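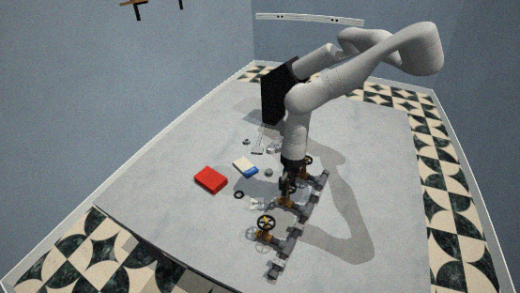
Zhuoran Shen wanted to know, at our halfway talk in May, why anyone would collect examples in a simulator when there was a perfectly good valve on the wall outside. It was a fair thing to ask, and I have tried to answer it a bit more fully in this report than I managed on my feet!

The short answer is that I could start over as often as I liked, and as a beginner at driving an arm by hand I needed to. My aim was to gather examples of an arm reaching for the right valve on a pipe, so that our learning program (we call it Skolley) would have something decent to copy.

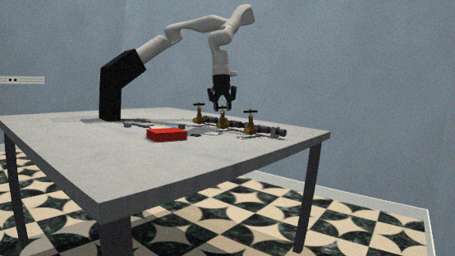

Estíbaliz Aguirre

I set myself a target of 70 good runs for each valve, and threw away any run where I had dithered too long above the handle. Hesitation is easily learned, I'm afraid, and my first batch was full of it. The starting position was changed between runs, and 17 early ones had to be redone when I found I had saved the arm's movements without the matching views.

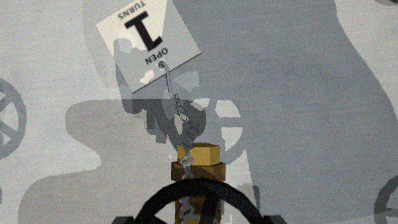 Labelling took longer than the driving. Every run needed a plain written instruction, saying which valve was meant and how far it should go, and I rewrote these several times until two classmates read them the same way.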